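About us

Skakik is a training centre for household robotics. We teach machines everyday tasks by having people carry them out first, either by guiding the arm directly by hand or by steering it from a control desk. The recordings made in this way are passed to our partners, who use them to train their own systems.

The centre was founded by Friederike Fröhlich and Malte Ruppert, who had worked together at Loken on remote handling equipment. It began in a single rented kitchen. Today we employ 57 members of staff, most of whom are operators, and we record in private homes as well as in our own rooms on the Sarmiento site.

What we do

Our work is organised by task. A partner asks for a particular skill, such as wiping a worktop, putting cutlery in a drawer or moving a jar from one place to another. Frauke Petersen and her team write the task sheet, which sets out where the task begins, where it ends and which faults are to be kept in the record. The operators then repeat the task many times, changing the position of the objects between one run and the next. Our library at present holds 644 task sheets.

Two methods are in use. In hand guidance, the operator holds the arm and leads it through the movement. In remote control, the operator sits at a desk with a pair of hand controls and works from the camera view. Hand guidance is generally preferred for short tasks with close contact - opening a lid, for instance - and remote control for longer ones.

Our operators

New operators complete a course of nine weeks under the direction of Sabine Schmieder. No technical background is required. We have appointed former cooks, nurses and upholsterers, and we value patience and a steady hand. Operators work in pairs and change places at regular intervals. Applications for the next course are accepted until the end of March.

Homes and privacy

Households that take part do so under a written agreement. Rooms are used as they are found, with the owner's belongings in their usual places, and personal papers and photographs are put away before recording starts. Questions about the agreement should be addressed to Mireille Rolland, who is responsible for household relations.

The centre also publishes Mereson, a bulletin for partners and participating households. The page that follows is taken from it. 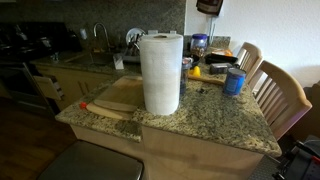 Mereson, Issue 9, page 5

Kitchen worktops: paper towels, a can and a jar among the objects on the island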